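Chapter 6
Clearing and Resetting the Small Dining Table 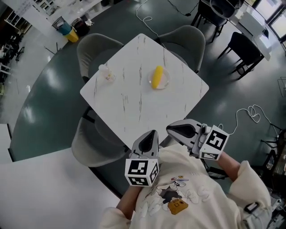

The small square table is the unit on which most of the methods in this book are built. It is found in staff canteens, residential homes, cafés and rented flats, and the work of clearing it differs little from one to the next. For the purposes of this chapter a table is small if every point on its top can be reached by a standing adult from one side without leaning on the edge. Clearing such a table means returning the top, the seats and the floor beneath to the condition in which the next user expects to find them. The amount of work is set less by the number of items left behind than by their kind and placing. A corn cob on a clear round plate and a small clear plastic cup or bottle, standing well apart on a white top with faint grey veining, make a light load, but the two call for different handling: the cob can roll when its plate is tilted, and the cup is easily tipped by a sleeve. Clear ware on a pale top also has a weak outline, and its position should be confirmed before the hand moves towards it.

6.1 Scope

The chapter deals with dry clearing, wiping, the placing of chairs and the final check. It does not deal with the washing of crockery (Chapter 8) or the laundering of cloths (Chapter 9). Tables with extending leaves are treated separately in section 6.7, as their joints collect crumbs and need a brush before any cloth is used.

6.2 Terms used

Top: the whole upper surface of the table, including the edge band.

Near corner: the corner closest to the worker. When a square table is approached at a corner, two sides run away from the worker at equal angles, and both can be reached without a change of position.

Load: everything on the top that does not belong to the reset state.

Reset state: the written description of the table when ready for use. In the Pevow layout the reset state is a bare top with the chairs pushed in. In the Brirkmont layout a napkin holder stands at the centre.

Tub chair: a chair whose back curves round to meet the sides of the seat. Upholstered tub chairs take up more floor than their seats suggest, and the curved back may touch the edge band before the seat is fully under the table.

6.3 Order of work

The order given below applies to all small tables unless the reset state says otherwise.

Food is removed first, on its own plate. The plate is held level with the thumb on the rim and the fingers spread underneath. Food that can roll, such as whole fruit, boiled eggs or corn on the cob, is turned so that its length points towards the worker's body. It is not lifted off the plate at the table.

Cups and bottles follow. Each is gripped low on the wall. Thin plastic cups give way under pressure, and a part-filled cup squeezed near the top will spill over the rim. A cup is never stacked until it has been emptied.

Loose waste is then gathered by hand or with a scraper and taken to the bin. Sweeping crumbs onto a seat is a common fault with fabric chairs and adds a second task to the first.

The top is wiped last, from the far corner to the near corner, in straight overlapping strokes. The cloth is folded so that a clean face can be turned out halfway through.

6.4 Surfaces

Pale tops with a veined pattern present a particular difficulty. Light grey veining hides thin smears, dried milk and the marks left by cups. The check should be made with the eyes close to the level of the top and facing the main source of light, so that residue appears as a dull patch. A top that has been checked only from directly above has not been checked.

Robles, who ran the Lemville canteen trials, compared the two methods of checking over 1212 table resets. Residue missed from above was most often found in the outer part of the top, close to the edge band, where the cloth had been turned too early. The trial sheets are reproduced in Appendix 2.

6.5 Chairs

Chairs are moved after the top has been wiped and before the floor is swept. Each chair is drawn back far enough for the seat to be seen in full, the seat is brushed towards the front edge, and the chair is returned square to its side of the table. Upholstered seats are not wiped with the table cloth. Damp stains on fabric are blotted and reported.

The Casado rule sets a gap of 60 mm between the edge band and the nearest part of the chair back. The gap protects both surfaces from rubbing and allows a hand to pass between them when the chair is next pulled out.

6.6 Preparing for the practical

Before starting the first exercise, the reader should choose one table in regular use and write out its reset state in full sentences. Items that are sometimes present and sometimes absent should be listed separately, with the name of the person who decides.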